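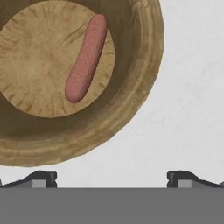 ## Basket evenings start again

Dear members, the basket group comes back on Jan 6, 2022 in the small hall at Kismont. We begin at seven in the evening and finish at nine.

In December we sold 62 baskets and bowls at the winter market, and after paying for the table we had £1,135. It is the best result since I joined the group. The money goes to new willow and to the heating bill. Thank you to Sheena Galbraith, who stayed both days in the cold.

Alasdair Rennie will teach the round base for beginners. There are 13 places and two are still free, so please write to him soon. Bring an old towel and a sharp knife with a cover. Willow is already soaked for you.

Calum Moncrieff asks who has borrowed the big bodkin. Please return it to the cupboard.

Vasylyna Boiko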